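Search this site
Enter keywords

Pustley Laundry and Linen Cooperative
Equipment Planning Meeting - Minutes
Held Saturday, upstairs room. Quorum met. Minutes taken by the secretary.

1. Previous minutes

Accepted with one correction. The August minutes said the members "welcomed" the folding automation proposal. Members asked that this read "received."

2. Folding automation: where we stand

The equipment lead went over the proposal again for members who missed the last meeting. Clorow would lease us a two-arm folding station. Before that, they want folding data recorded by our own people with hand-held grippers, in ordinary rooms as well as on the shop tables. The grippers are on loan through the end of the trial. The station is not, and the lease would start the day it is delivered, whether or not it can fold anything we take in.

A member asked what it can fold today. The equipment lead said towels and pillowcases, going by Clorow's own sheet. Jeans, fitted sheets and anything with a hood are listed as "in progress." The member noted that towels are the part of the job we are already fast at.

3. Budget

The quote is $3,039 for the first quarter, covering the lease and remote support. Installation is separate at $800. The quote does not mention replacement finger pads, power, or the floor space we would lose by the second dryer. The bookkeeper had asked Clorow for a price on pads twice and got a brochure both times.

Nadora sent a competing offer that is cheaper per month but ties us in for 24 months with no way out. Members did not spend long on it. One member said a company that sure of its machine could stand to offer a shorter term.

The bookkeeper pointed out that neither offer says what happens to the rate after the first term. Her view is that we should not sign anything that leaves that blank. Agreed.

4. Report on the recording work

Recording in members' homes has continued on jeans and other clothing. Each session uses a pair of grippers, one in each hand, and the work is slow. Members who have done it say the wrists get tired before anything else does, and that denim is the worst of it because the waistband is so much stiffer than the legs.

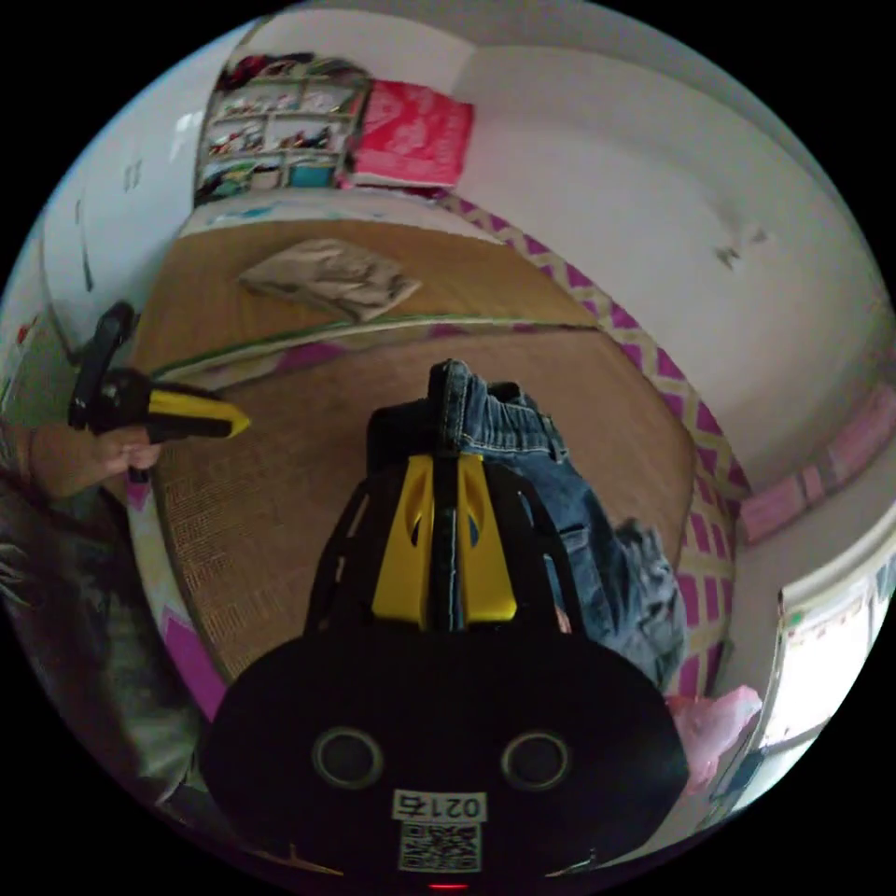

Home recording, jeans on the bed mat. Gripper 0215 in front, second gripper at left.

There was some back and forth about whether a bed is a fair test. One side held that the shop tables are flat and hard and a bed is neither, so the recordings may teach the station something it will never need here. The other side said Clorow asked for ordinary rooms and we should give them what they asked for, then hold them to the result. The chair let this run and then moved on. No decision.

A member asked who owns the recordings if we turn down the lease. The loan paper says they go to Clorow. Nothing in it says we get a copy, a credit or a lower rate. Several members were unhappy to learn this now. The equipment lead said the paper had been on the board downstairs since the grippers arrived. The board was agreed to be a poor place for it.

5. Alternatives

Woldemariam Repair has offered to rebuild the old flatwork ironer. Their estimate is not in yet. Members with long memories said the ironer did more for this shop than any folder would, and that it should be priced before we commit to a lease. The equipment lead asked that it be noted the two machines do different jobs. So noted.

6. Decisions

No lease to be signed with either company this quarter.

Recording to continue through the end of the loan, home sessions limited to 2 a week per member, paid at the shop rate.

Equipment lead to get in writing from Clorow: the price of pads, the rate after the first term, and a shop demonstration using our own mixed load, jeans included. A video will not be accepted in place of the demonstration.

Bookkeeper to get the ironer estimate from Woldemariam Repair.

7. Other business

The second dryer is squealing again. Lint traps to be signed off at every close.

Meeting closed at 4:40.

Comments

pressroom_south: Glad somebody asked about the pads. Our place budgeted for the machine and forgot the parts.

member, evening shift: Item 4, please post the loan paper here and not downstairs. Some of us never use that door.

tansyfield: What did the Nadora people say about sheets? Not in the minutes.

member, evening shift: They didn't say anything about sheets.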